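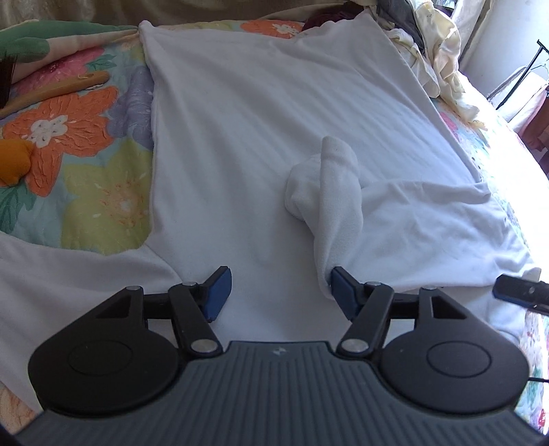
Why does my gripper let go of fabric halfway through a fold?

Most often the closing force drops after the first contact, either from the motor driver cutting current to protect itself or from a worn pad that can no longer hold a thin fold. Check the driver's fault log first, then the pads.

Details from the original poster, Conall Flanagan:

I have a two-finger electric gripper on a small arm, controlled through a Panero driver board. It picks up blankets and sheets and folds them in half on a bed. It worked fine until December. Now it closes on the edge, lifts, and partway across the fingers open by themselves. The blanket drops and the arm finishes the move with nothing in it, then reports the job as done.

I ran 200 folds over a few evenings and it let go on 67 of them. It is worse with heavy fleece and worse late in a session. Cotton sheets are nearly always fine. I have already swapped the power supply and put in a new gripper cable. The arm itself is not losing position. No error comes up on the main screen.

Last Saturday it also did something I liked even less. After dropping the blanket it closed again on its own while I was reaching in to pull the fabric clear. It caught the side of my thumb. No damage, but I would like to understand that part too.

Li-hua Chow

The "worse late in a session" part points to heat. The Panero boards I have worked with fold back the motor current when the driver gets hot, and they do it without sending anything to the main screen. You have to open the driver's own log. Look for a line that says the current limit was reduced, and compare the time with one of your drops.

If that is what you find, the cause is usually the hold setting. A lot of people leave hold current the same as closing current. Fleece is soft and keeps giving way under the pads, so the motor never settles and keeps pushing the whole time. Lower the hold current in small steps until the fabric starts to slip, then go back up one step. Also check that the air vents on the driver case are clear. Mine had lint packed in them from handling towels.

The closing by itself is a separate problem and I would fix it before anything else. When the driver cools down it restores full current, and if the last command it received was "close," it carries out that command. Nothing in the default setup tells it that the job has moved on. There is a setting for what to do after a fault. Change it from resume to stay off until reset. Then the gripper will stay limp until you clear it by hand.

Until you have changed that, cut power to the gripper before you put your hand in. Pausing the program is not enough, as pausing stops the arm and leaves the gripper live.

You should also add a check at the end of the lift. Read the finger position. If the fingers are fully open, or closed further than they should be with cloth between them, stop the program. That takes care of the false "done" report.

Ornport

Could be pads. I had the same thing, bought new ones, problem gone. Mine had 2,187 cycles on them and looked okay but were slick when I rubbed them. Wipe them with alcohol first, that's free. Don't use fabric softener on whatever you are testing with either.

Hurby

Agree with Li-hua on the restart behavior. We had one do that on a Carrasco arm and the fix was the same setting, but on our version it went back to the default after every firmware update — so check it again whenever you update. I would put a note on the controller.

One more thing to look at is the finger angle. If one pad reaches the cloth before the other, it pushes the fold away and you end up with less material in the grip than you think. It can hold for the lift and then slide out once the weight of the blanket swings. Close it slowly on a folded towel and watch whether both sides touch together. If they don't, loosen the pad screws, line them up, and tighten again.

Conall Flanagan

Found the current limit lines in the driver log, 3 of them in one evening, and the times match drops. Fault setting was on resume. I have changed it and lowered the hold current two steps. Still need to do the pads.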